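Date: Saturday, March 3, 2018
List: kikgate-makers
Subject: Re: [kikgate-makers] Can they tidy a kitchen yet?

Hello all,

Sorry for the slow answer, I've had a week of it with the boiler and have only just sat down with a pot of tea and the whole thread. I'll quote the bit I wanted to pick up:

> My sister wants to know when she can buy something that will clear
> the table after the children have had their tea. I told her May, to
> keep her quiet. But seriously, the thing that washes our clothes has
> been in the house since before I was born, so why is it so hard to
> get the fruit back in the bowl and the toys back in the box? Has
> anyone on here seen one of these arms do it, with their own eyes,
> and was it any good?

I have, a little, and I'm glad somebody asked, because I came away from it more hopeful and more patient at the same time (if that makes any sense). The people at Nistico were kind enough to let me sit in for most of a day while they worked on what they call the clearing-up job. You have an apple, you have a toy duck, and the apple is to go one way and the duck the other. A child of two would do it for a biscuit.

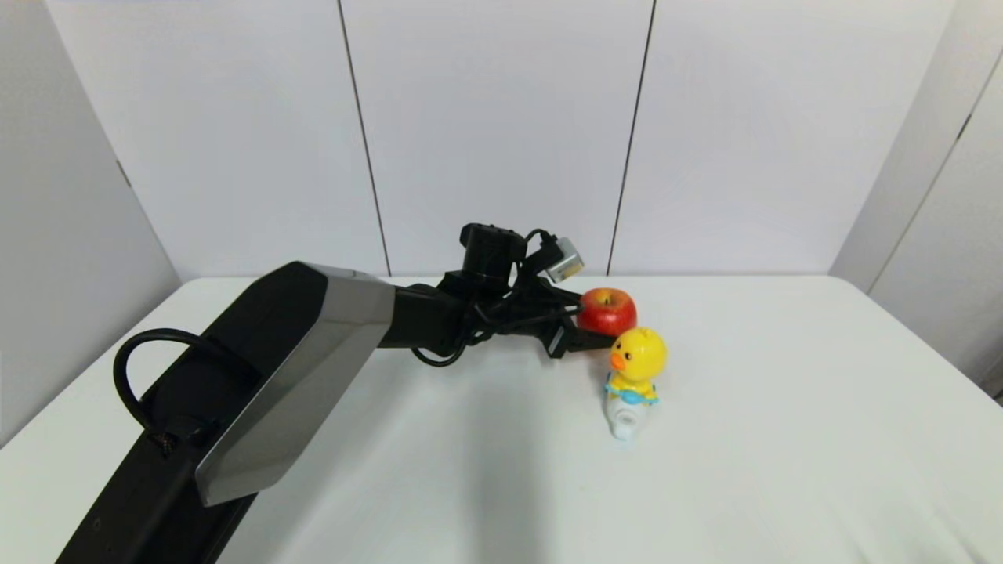 I think the washing machine comparison is a fair one, but it works because we do all the awkward part ourselves. We find the socks, we turn them the right way out, we carry them downstairs and push them in, and the machine gets a nice closed drum with nothing in it to surprise anybody. Clearing a table is nearly all awkward part. An apple is kind to a gripper in some ways, being roundish and firm, but it rolls, and it bruises if you pinch it, and no two are quite the same size. A toy has odd bits sticking out all over it. Put the two close together and the arm has to get hold of one without shoving the other along, and you and I have never had to think about that in our lives.

They kept a tally on a sheet by the door. On the day I was there they made 98 tries and 72 of them ended with the right thing in the right place, which I thought was splendid until I pictured it at home with the good plates. My own feeling is that I'd want a great many more good days than that before I let one near the crockery, but for apples and ducks I'd take it tomorrow!

What surprised me most was how much hung on the last inch or two. Getting the arm across the table seemed to trouble them hardly at all. It was the coming down, fingers open, and choosing where to close – that was where most of the talk was, and most of the head scratching as well. There was a long discussion over lunch about whether it's better to look from up high or from right down by the fingers, and the answer seemed to be both, please, if you can afford it.
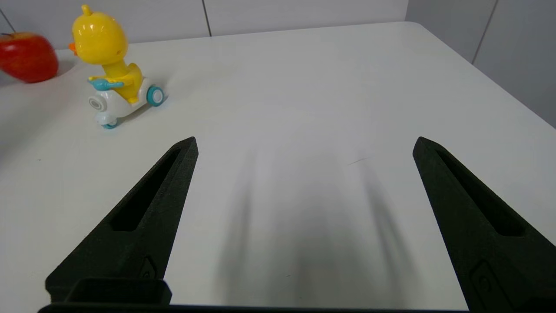

Kudwood wrote back to me off list when I told them some of this, and were happy for it to be passed on. They say the shop floor will get there well before the kitchen does, as they have had an arm filling trays at their Crenshaw unit for 29 weeks and it earns its keep, but only with the same part, in the same tray, under the same lamp. Move the tray by a hand's width, they say, and somebody has to be fetched.

I don't doubt it, though I'd put in a word for the kitchen all the same. A tray of parts has to be right every time or the line stops. If an apple ends up in the toy box, well, somebody finds it by the smell and the world goes on. We put up with a good deal of that from our own families, and I wonder whether a slow, slightly daft helper might be welcome in a house long before it would be any use at a bench.

So for your sister, I'm afraid I would stop promising May, or at least be careful not to say which one. If anybody else has spent time with one of these, particularly with cloths or cutlery (I saw neither), do write in, as I'd love to hear how they get on with a wet spoon. And does anyone still have the long clamps from the last open day? I need them back for a shelf.

All the best from a chilly shed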